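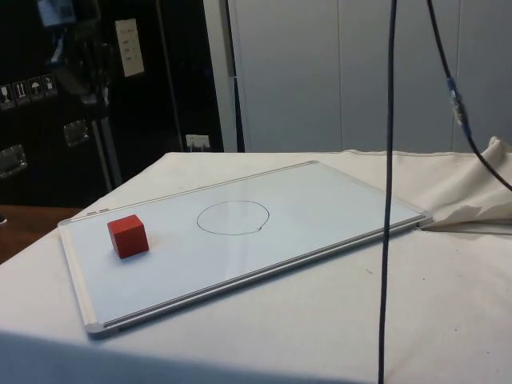

Sasholm Activity Room — Minutes of the August Meeting

Chair: Satish Krishnan
The meeting opened at 4 p.m. The minutes of the previous meeting were read and approved without change.

1. Matters arising
The Chair reported that the replacement door closer for the Florier entrance has been ordered. Members using that entrance are asked to pull the door shut behind them until it is fitted.

2. Budget
The balance in the furnishings account stands at $1,688. No bills are outstanding. A request from the Meltberg branch to share the cost of new stacking chairs was discussed and held over, as no written quote had been received.

3. Table activity: block and circle
The meeting considered the proposed layout for the table activity. The whiteboard is to be used flat on the table, over the off-white cloth, and set at a diagonal. One red cube is placed toward the left end of the board, and a circle is drawn in thin black marker near the middle. The task is to move the cube into the circle.

It was asked whether the circle should be traced from a template. The Chair's view was that a hand-drawn circle is good enough for the purpose, and that a small overlap where the line closes makes no difference to the task. This was agreed. The circle must be large enough for the cube to sit fully inside the line.

A member asked for a second cube in another color. The meeting preferred to keep to one cube for the first 36 sessions and to look at the matter again after that. 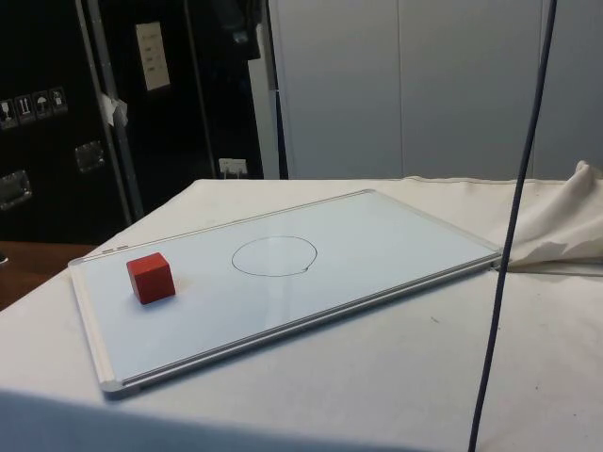
4. Care of the cloth and board
It was noted that the cloth has small specks on it to the right of the board, and that the spare fabric has been left bunched up at that end of the table. The following was agreed:
— The cloth will be shaken out at the end of each day and laundered every 2 weeks.
— Spare fabric will be folded and laid flat.
— The board will be wiped with a dry cloth, and any smudges that remain treated with the cleaner kept in the supply closet.
— Only dry-erase markers will be kept at the table.

5. Storage
The Arruda cabinet will be cleared so that the board can be stored upright. The cube and markers will go in the top drawer. Keys remain at the front desk.

6. Other business
A request for a later closing time was received and referred to the front office for a reply before the next meeting.

The meeting closed at 5:10 p.m.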